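Okay, it's a slow Sunday (Feb 2, 2020, for those scrolling back later) and I promised a few of you a proper write-up on the Lenar subscription, so here goes. Thread!

Quick background if you're new here. Lenar is a hosted simulator for indoor robots. You pay by the month, you pick a house or an office from their library, you drop your robot in it, and your navigation code runs against that and not against your actual hallway and your actual shins. I work on delivery carts at Zotau, tiny team, big opinions.

I'm paying for this out of our regular tools budget. No freebie, no discount code at the end, sorry!!

We started the trial because of Ngozi Idahosa, who got sick of booking the test floor at Flenton three weeks ahead and then losing the slot to somebody with a forklift. She signed us up on a Tuesday night and had a cart rolling before I'd even found my login.

Setup: pretty painless. One download, one license key, one config file for your wheel base and camera height. The config file is picky about units (meters everywhere except camera tilt, which is degrees, why) and I lost most of a morning to that. My fault for skimming the docs. Kind of their fault too.

The library has 26 house interiors right now. You can load them as they come or let the thing shuffle the contents, which means you get furniture and random stuff in places no decorator would pick. I thought that would be a gimmick and it's the feature I use the most.

OK so the houses. We've been running one they call Lockwood pretty much nonstop, and I grabbed a few views from the robot side while it was doing its rounds. Open floor, tight hallway, weird object. That's my whole test plan, don't tell my boss. 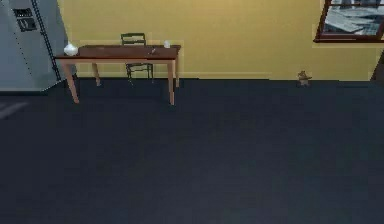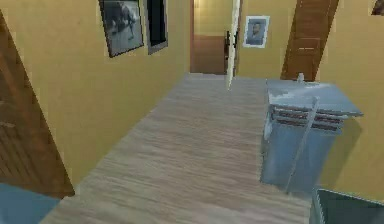
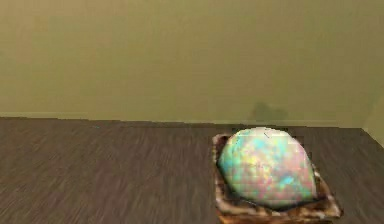 All from the same Lockwood session: table and chair by the yellow wall, the hallway, then the giant pastel egg in its tray.

Let me talk about the first one, that big stretch of dark carpet. Flat dark floors have given our depth code trouble forever, so I love having one I can drive across all night. Also look for the little brown critter on the floor under the window. It's tiny next to the furniture, and our obstacle filter is tuned to throw away tiny stuff. Guess what I spent Thursday retuning.

Also chair legs. Thin dark chair legs behind a table, with the table's own legs in front. If you write planners for a living you just felt a chill.

The hallway is my favorite though! Doors open at different angles, a blue-gray cabinet on the right, a dark bin right up close, and a clear run down the middle to the doorway at the far end. Our cart has a habit of hugging whichever wall looks friendlier, so I gave it a penalty for getting near furniture and reran it over and over while I ate lunch. On a real floor that's a full day with Melquiades Barrera walking behind it holding the e-stop.

And the egg. I have no notes on the egg. I made it a goal object, named it "egg" in the config, and now half our log files read like a farm report.

Numbers, for the people who want numbers. We ran 561 episodes on the trial. 20 of those died on the server side, mostly in the first couple days, and every one got credited back without me asking. I'd still like a message when it happens, because right now the job just sits there looking busy.

Things I like, in no order: replays load fast. You can scrub back to the exact step where your robot made a terrible choice. The seeds really do repeat, same house, same start, same junk on the floor. And their support person, Omolara Ogunleye, answers like a human being who has used the software.

Things I don't like. Textures get smeary. You can see it on the hallway cabinet and in the floor by the egg, the grain kind of melts together. For path planning I don't care one bit. If you're training anything that has to read fine detail off a surface, try before you pay.

The other gripe is pricing. There are 3 tiers and the middle one is missing batch runs, so you end up on the top one if you have more than a single person submitting jobs. I complained. I was told it's "being looked at." I'll update this thread in August when we renew, or don't.

Somebody always asks, so: no, it doesn't replace real floor time. Our wheels slip on thresholds and the sim's wheels are much better behaved. Tanko Onuoha on our team has a slip model he's been bolting on top and it gets closer, but I wouldn't ship a cart off sim results alone and I don't think Lenar would tell you to.

What it does replace is the dumb stuff. The bug where the cart turns left twice. The bug where it parks facing a wall and reports success. I'd much rather find those on my laptop, in sweatpants, than at Flenton with people watching.

Who it's for: small teams with a wheeled base and a camera, people between lab spaces, students if your department will cover it. Who should wait: anybody doing grasping. There's an arm add-on in preview but I haven't tried it so I'm not going to pretend.

Oh, and turn off autosave for replays or it will eat your disk. Learned that one the loud way, with the laptop fan going like a hair dryer at 2 am.

Couple of replies to DMs while I'm here. Yes, it runs on Linux. Yes, you can bring your own floor plan, but the import tool only takes one story at a time. And Omolara Mohammed, I'll send you our config tonight, just fix the camera tilt before you run it!

Next up I'm putting the cart in one of the office layouts. Send me your worst hallway stories in the meantime, I'm collecting start positions.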